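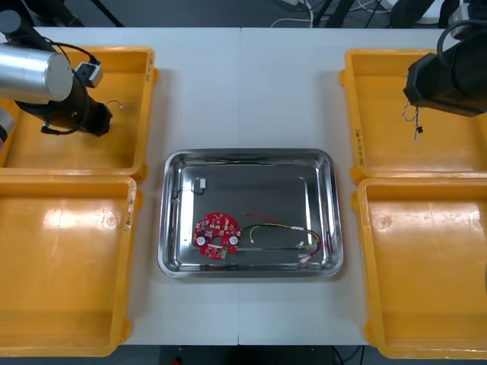 I have a confession about the shoebox under my desk. For the last couple of years every leftover cable, spare board and orphaned connector in my life has gone into it, and by November the lid wouldn't close. Whenever I needed one little lead I'd dump the whole thing out, swear at it for twenty minutes, and then order a new lead anyway (which, of course, ended up in the shoebox).

So I've moved to bins. Four of them, yellow plastic, shallow and open, with a steel tray in the middle for whatever is being sorted. I got the idea from Melina Zervas, who keeps her whole sewing room this way, and she was very smug when I called to ask about it!

The tray is my favorite part. It has a rim all the way around, so little stuff can't roll off and vanish into the rug, and it wipes clean in two seconds. I only put out a few parts at a time now. A round red board, a short black cable, a tangle of yellow, black and red wires with white plugs on the ends. When I tried tipping out half the shoebox at once I got bored and went to make a sandwich.

I went back and forth on the bins, by the way. Walid thought I should get the deep kind with lids, and he sent me a link to a set that could hold up to 172 of something, I forget what. But deep bins are just shoeboxes with better manners. 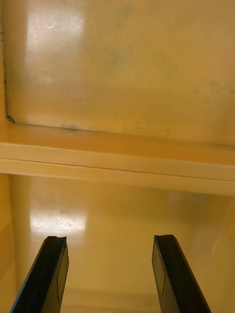

With shallow ones I can look straight down and see the bottom, and if a bin gets too full to do that, it's time to get rid of something. Plus the smooth plastic doesn't snag the wires the way cardboard did. I do wish they didn't throw so much glare under my overhead light, but I can live with it.

Labels, okay. I bought a label maker back in 2000-and-something and I still can't find the charger (I bet you can guess where it is). So it's handwriting on the rims for me. Afaf says my handwriting looks like a spider fell in the ink, and she's right, but I'm the one who has to read it.

The part I'm still fighting with is the wiring. Single cables are easy, they go in a bin and they lie there. A harness with three colors of wire and a plug at each end has its own opinions. Dima wraps hers in a loose figure eight and puts a twist tie in the middle, so I'm trying that next, and I'll let you know how it goes.
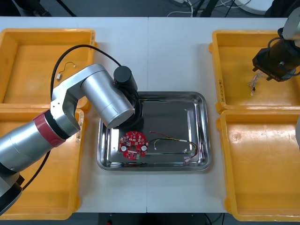
What's still in the shoebox

Mostly chargers for phones I don't own anymore. Also a bag of screws marked "Kavholm" that I think belongs to a shelf, and one very nice pair of tweezers I'd been missing since the move. Those live in the desk drawer now.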